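Surface marks and dark worktops: does colour make a desk harder to keep clean?
Student project report, Kadthorpe College, Design and Materials

3. What we tested

The Bratmont catalogue says its black matt worktop "hides everyday life". We did not believe this when we chose the topic and we are not much closer to believing it now. The board cost £70 a panel, against less than half that for the Ogilvie white one, so the claim ought to stand up to a duster and a desk lamp.

Each panel was set on a desk and used as normal through September. On Friday afternoons we wiped it with a damp cloth, let it dry and marked the surface for specks and smears on a scale from 0 to 3. Small everyday objects stayed on the desk between wipes, as they would at home.
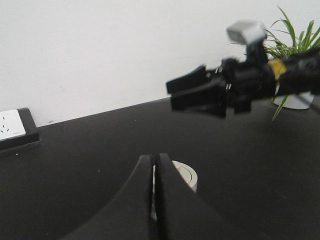
Fig. 2. Black tabletop against the white wall, with faint light specks on the surface. Spider-type plant at upper right.

Our log has 395 entries for the black panel. The specks were small, but on a surface this dark a small speck is all it takes, and the middle of the table scored worse than the corners. Part of that may be lighting. We did not control for it, and the marker should bear this in mind when reading Table 2.

The plant is another weak point. Soil dust could have raised the scores on that side, and we only thought of it after the second week - too late to start again.

We also tried the Divent polish, which promises a "dust-resistant finish". Scores after polishing were the same as before, and one panel came out streaky.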